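Tuesday, after tea

Feet sore, kettle on, so I'll get this down before I forget the order of it.

Started at six at Brollport. The new sorting line ran all morning with only two stops, both of them at the infeed where the soft bags bunch up. Before the line came in we'd have had six of us at the benches by then, sleeves up, picking through the returns by hand. Today there were three of us on the floor and one up at the screens. The other two have gone across to Braststead for the week to learn the packing cell. They didn't ask to go but they didn't object either, and the travel is paid.

I was on exceptions, which is the new name for my job. Anything the line can't make out gets kicked down a chute to me. It's supposed to be the hard stuff but a lot of it is plain rubbish: labels folded over, two small things stuck together, a sock inside a shoe. I cleared 532 pieces by lunch. The screen told me that. I never used to know my number and I'm not sure I like knowing it. Driving home I caught myself working out whether I could have gone faster after smoko.

The Postma rep was in again with his laptop. He wanted to change how long the arm waits before it gives up on a piece and sends it on. At the moment it has three goes. He thinks two would be better for the line. I said two would be better for the line and worse for me, and he wrote that down. He's a decent bloke and he listens, but he goes home on Friday and I'll still be at the chute.

After lunch I went over to the training room for my hour. We all get one a week now, written into the roster, and it counts as paid time. I wasn't keen at first. I've been handling small goods for a long time and it felt silly to be told how to pick something up. I've come round a bit. You find out how much your fingers do without you.
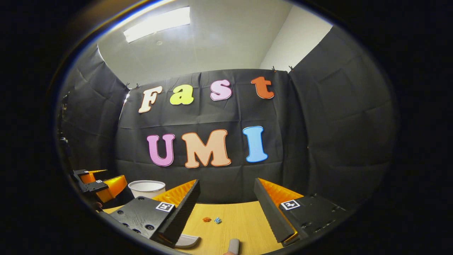

My wrist was stiff afterwards so I did the stretches off the sheet. They should put the sheet up by the time clock as well, where people would read it.

Had a talk with the shift lead about what happens in July. She said the plan is still that no one loses hours, and that the night shift will be the one that changes most, with two people looking after what five do now. I asked if the two would get more money for it. She said it was being looked at. I've heard that before, about the car park. She did say the lifting is coming down, and I believe that part. My back has been better since the line took over the heavy totes. I haven't had a bad night with it for weeks, and I should be fair and write that down too.

What I miss is the talking. At the benches you stood across from someone and the morning went by. At the chute I've got the belt on one side and a wall on the other, and with ear protection on there's not much point opening your mouth. A few of us have started taking the late break together so we get a proper yarn. I asked whether the exceptions bench could be turned side on, so it faces the packers. Shift lead said to put it in the book. I put it in the book.

Kerko scanner died again at the end of the day. Error 102, same as last week. Switched it off and on and it came good, then it dropped out with half a cage left and I finished that by hand with a pen and the paper list. Didn't take long at all.

Need to wash the hi-vis tonight, and find the form for the forklift refresher. It's either in the glovebox or under the fruit bowl. Early start again tomorrow.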